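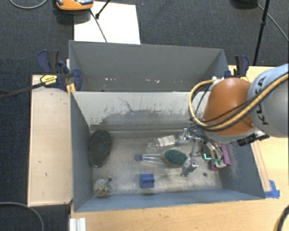 Bin picking with a KUKA arm: a bottle, a dish brush and a few odds and ends.

Planning a picking station for your own workshop? Fun! Before you fall in love with an arm, price everything that goes around it. My first list had 4 lines on it and the second had 14, and the second one was right.

Bins first. They get scuffed, so buy spares in the same size and write the size on the lid of your parts box. Two bar clamps hold a pair of bins to the bench nicely, and you can shift them in a minute (bolts can wait until you love the layout).

Next, cables and hose. Measure with the arm at full stretch, then add a good loop at the joint. Hamish Nepia at Harms talked me into putting up to 200 dollars aside for clips, ties and sleeves, and I used nearly all of it!

For test objects, raid the kitchen drawer before you order a kit. A clear bottle is a wonderfully tough one, and a brush with a skinny handle is great practice too. Put a strip of blue tape at a bin corner so you can set it back in the same spot.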